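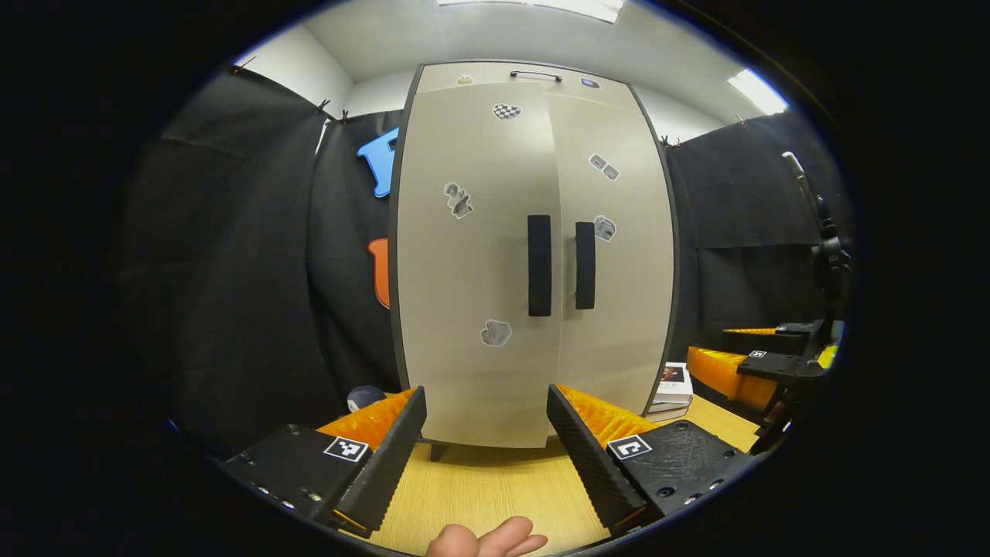
My first job at Conwood was teaching doors. The company had rented the back half of the old Tretcombe school, and I was the eleventh person on the payroll and the only one who had never written a line of code. I could open a cupboard, though, and they seemed delighted about that. They handed me a gripper with orange ridged pads on its two fingers and stood me in front of the tall grey cabinet, the one with the long black handles and the stickers all over its doors, and told me to open it as if I had all the time in the world. Which I did – I had the whole of May!

So I opened it. I closed it. I learned to come at a handle with the fingers already apart, to let the pads settle before I pulled, to let go without a jerk. If I rushed, the take was no good and I did it over. If I got bored, that showed too, in a lazy little curve on the screen where my wrist had wandered. I had never once thought about my wrist before that month, and now I lay in bed at night opening the ceiling.

The learner was called Tipoki. It lived in the next room, bolted to a bench, and I'd been told not to think of it as a student. I thought of it as a student by the end of the first day. Everything I did with the gripper went through a program called Skinex, which ran overnight, and in the morning Tipoki would try whatever I had shown it.

It was terrible at first, and I loved it. It reached for the handle with great confidence and closed on the air next to it. It found the handle and then forgot what handles were for. Then one morning at 6, with the radiators still ticking and my coat still on, it pulled the door open two inches and paused, and I heard myself say "oh, go on" out loud to an arm on a bench.

I knew that pause. It was mine! I stop partway through every door I open, always have, in case somebody is standing behind it. My mother does it too. I had put it into every take without knowing, and there it was coming back to me from the next room, polite as anything.

I told the engineers and they were thrilled, then a bit worried, and then they had a long talk about whether to cut it out. I went back to work. We had moved on to soft things by then, and soft things were a whole other school.

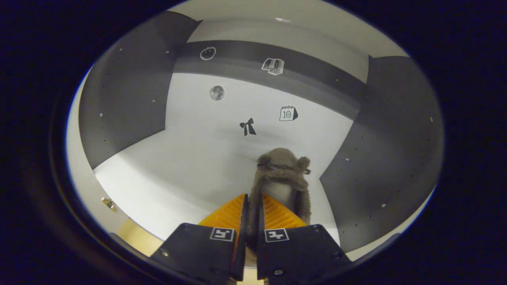

How do you teach an arm to be gentle? You're gentle yourself, over and over, slowly enough for it to follow.

I got good at that, better than at doors. I learned how little squeeze it takes to lift something with stuffing in it, and how much longer the putting down should last than the picking up. Some afternoons I did it so many times that I'd go home and set my keys on the table like they were asleep.

The engineers left the pause in. They said it cost nothing, and one of them admitted she liked it. On my last evening before the summer break I went through to the bench and asked for a door, just one, and they ran it for me. Tipoki took the handle, pulled, and stopped at two inches.

"It's all right," I said. "There's no one there."

It opened the rest of the way, and I got my coat.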